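News from the Skukstead bench: a cable fault in April

Many of you asked why the picking arm was standing still for part of April, so I write a short report. No person was hurt and the arm is working again, but I think the story can be useful for other groups.

We were running the Soliman test, where the arm must take coloured blocks from a bin and put them back. After 438 picks the arm made a protective stop above the bin. We restarted it, and it stopped again after 32 picks. The log said only that the joint force was too high. At first we blamed the gripper, and we lost 2 afternoons on this wrong idea.
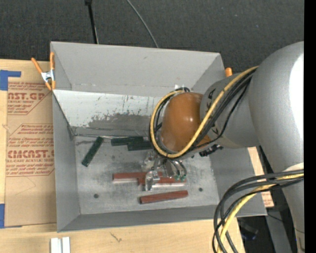 The true reason was the cables at the wrist. They hang in a loop, and when the arm turned far to reach the blocks in a corner, the loop became tight and pulled on the last joint. The outer skin of one black cable was already damaged near its connector. With some more turns it could open completely, and then the gripper may drop what it holds - or close when somebody has fingers there.

Stirwood sent us a new cable, and Youssra Ouali changed the wrist limits in Drilter, so the last joint now turns 40 degrees less on each side. Some blocks near the wall need a second try because of this. We accept it for now.

If you use the arm, please look at the cable loop before you start, with the power off. Move the wrist by hand to both ends and feel if something pulls. When the arm stops by itself, do not restart it more than once - write to Youssra first, and leave the arm in the position where it stopped.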